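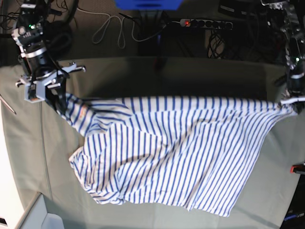
Tzu-hsuan Su discorda logo da minha primeira pergunta, e com a maior simpatia do mundo. Eu tinha querido saber quando é que o robô "aprende a dobrar", e a resposta veio devagar, entre dois goles de chá: antes de aprender seja o que for, o sistema precisa de exemplos, muitos, e alguém tem de os fazer um a um, com paciência.

O projeto chama-se Kevari e já vai em 2849 demonstrações gravadas, todas com roupa. Cheguei às 10 da manhã a contar ficar uma horinha -- e fiquei até depois do almoço, porque a conversa puxava sempre por mais conversa.

"As pessoas imaginam que a parte difícil é o programa", conta. "Para mim, o difícil é a camisola. Um cubo fica igual onde quer que o pouses, mas o tecido cai cada vez de uma maneira, e o modelo tem de ver essas maneiras quase todas."

Pergunto-lhe pelas riscas, já que passámos boa parte da manhã à volta delas. Ri-se e explica que gosta de as ter no conjunto, ao lado das peças lisas. "Quando o pano enruga, a risca entorta, e eu percebo logo no vídeo o que aconteceu. Se isso ajuda o modelo tanto como me ajuda a mim, ainda estamos a medir."

Esticar uma peça entre as duas garras é, diz, o gesto que mais lhe custou a ensinar às pessoas que operam os braços. Puxa-se de menos e a roupa faz barriga; puxa-se de mais e ela foge de um dos lados. "Nas primeiras semanas toda a gente puxa de mais. Eu também puxava!"
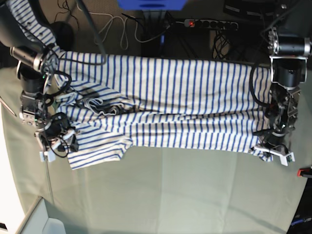

O que se guarda e o que se deita fora

Cada sessão dura mais de seis horas, com pausas, e no fim alguém revê tudo. As tentativas falhadas não vão todas para o lixo. "Se a garra perde o tecido e a pessoa o volta a apanhar, eu quero isso -- quero mesmo muito. É aí que está a recuperação."

Na segunda-feira recomeçam, com mangas compridas outra vez.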